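Ruddock Produce Carry Bag, thin film, loop handle
Sold by Wedivero in packs of 200
Reviewed by Tanko Etim
Updated Aug 3, 2021

Wedivero calls the Ruddock a "reusable everyday carrier." I would call it a thin plastic bag with a print on it and leave the word reusable to the people who wrote the listing. It does some jobs well enough. It does not do all the jobs on the box.

The film is translucent, white going to pale pink, with red and green decoration that includes some leaf-like shapes. Put it down on a dark counter and the counter shows through in places. If you want a bag that hides what you bought, look at the Sterkunell, which is thicker and costs more.
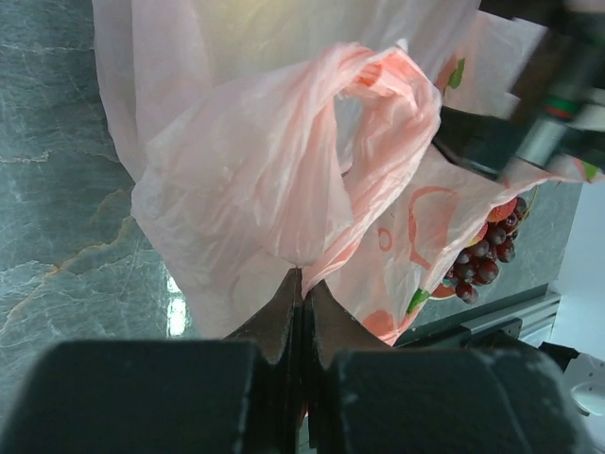

Then there is the handle. Wedivero claims "comfort grip," but a handle made of gathered film is only as comfortable as the bunching allows. With a light load it's fine. Put canned goods in and it pulls down to a tight strand that digs into your fingers. The color does go deeper where the layers fold together, a salmon pink I didn't mind.

Capacity is given as 20 pounds. I have my doubts. Bread, greens, a box of crackers -- no trouble. I wouldn't trust it with a gallon of milk on a long walk, and the listing doesn't say how the 20 pounds was measured or for how long. I wrote to ask and got a coupon.

Storage is the other sore point. The bags come flat and never go flat again. The film creases the minute you handle it, and the creases stay. The Memeo drawer sleeve, sold separately, is supposed to hold 80 used bags. Mine was stuffed at 40, and pulling one out brought three more with it.

What it's good for: lining a small trash can, wrapping shoes for a suitcase, carrying lunch.

What I'd skip it for: glass jars, frozen food, anything with corners.

Packs: 40 or 200. The smaller pack costs more per bag, but try it first. Wedivero says a heavier version is coming in October -- they said that last year too.

Returns: unopened packs only.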